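From the Draladen Programme: Gathering Demonstrations in Simulation

Members who attended the autumn open evening at Urnham will recall that the Draladen programme had, at that point, completed its planning stage and was waiting for access to the shared computing room. Access was granted in October, and the team has been collecting demonstrations since then. The following report has been prepared for the newsletter at the request of several partner departments, who have asked how the work is carried out and when the first set of examples will be made available.

The purpose of the programme is to assemble a body of examples from which a two-armed household robot can learn ordinary domestic tasks. The first phase is confined to bedrooms. Tasks in this phase include straightening a blanket, moving a pillow, picking up clothing and drawing a sheet level along one side of a bed. These were chosen after discussion with the care and housing group at Brodcombe, whose members observed that bed-making is among the jobs that tenants with limited reach most often ask for help with.

All demonstrations in this phase are gathered in simulation. An operator sits at a desk in the computing room, wears a headset showing the view from the simulated robot's head, and guides both arms by means of hand controllers. The movements of the arms, the state of the grippers and the view from the head are recorded together from the moment the operator presses the start pedal until the task is marked as finished or abandoned. Abandoned attempts are kept. They are stored separately, and a short written note is attached stating why the operator stopped.

The programme now holds 208 completed demonstrations, gathered across 51 room layouts. A further 132 attempts have been recorded and are awaiting review. Fernanda Neves, who leads the collection work, has asked that the second figure should not be added to the first in any report or presentation, as a proportion of those attempts will be rejected.

Review is done by a person other than the operator. The reviewer watches each demonstration at normal speed, and a second time at half speed where cloth has been handled. Cloth remains the most difficult part of the work. A simulated blanket can stretch further than a real one would, or pass through the corner of a bed frame, and an example in which this happens may teach the system a movement that would be of no use in a real room. Where the fault is brief and falls outside the period of contact, the reviewer may trim the recording. In all other cases the demonstration is withdrawn.

Some changes have been made to the procedure since collection started. Operators were at first asked to begin every attempt with both arms in the same resting position. Mark Anthony Soriano, who maintains the simulation, noted that the early examples had become very alike in their opening seconds, and the starting position is now varied within set limits. The rooms are varied also. Wall coverings, bedding, pictures and the position of the bed are altered between layouts – in some cases quite sharply – so that the system does not come to rely on one colour or one arrangement of furniture.

The angle of the head has required more attention than was expected. In a narrow room the robot must stand close to the bed, and the operator is then looking steeply down across its body, with both arms reaching up into the view. Several operators reported that they found it hard to judge the distance between the gripper and the bedding from this position.
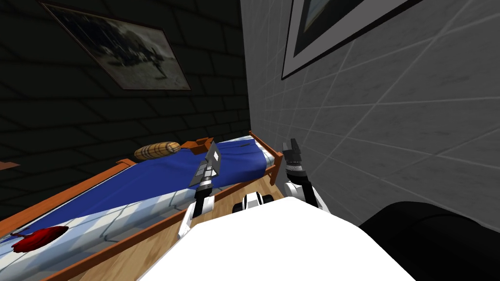
The team considered adding a second viewpoint from the side of the room, which would have made the operator's task easier. The proposal was not adopted. The finished system will have only the view from its own head, and it was felt that operators should work from the same information. A practice room has been provided instead, in which new operators complete an hour of unrecorded work before their first session. Neves reports that fewer attempts have been abandoned since this was introduced.

Sessions are limited to 2 hours, with a break at the midpoint. Operators are asked to remove the headset at once if they feel unwell, and to leave the recording running; the reviewer will deal with it afterwards. Bookings for the computing room are made through the Pascual scheduling page in the usual way. The room is closed on Sunday for maintenance of the machines.

Partner departments will receive the reviewed demonstrations as a single release, together with the layout files and the written notes on abandoned attempts. The format has been agreed with Brodcombe and will not change during this phase. Departments wishing to use the material for teaching should write to Soriano in advance, as the layout files include furniture models licensed for research only – a separate set will have to be prepared for classroom use.

The programme is also seeking further operators. No previous experience of robotics is needed, and left-handed applicants would be particularly welcome, as the present group is entirely right-handed and this can be seen in the choice of arm for tasks that could be done with either. Applicants should be members of staff or registered students at Urnham and should be able to commit to one session each week until the end of term. Names may be left with the programme office on the ground floor, which is open until 4.30 p.m.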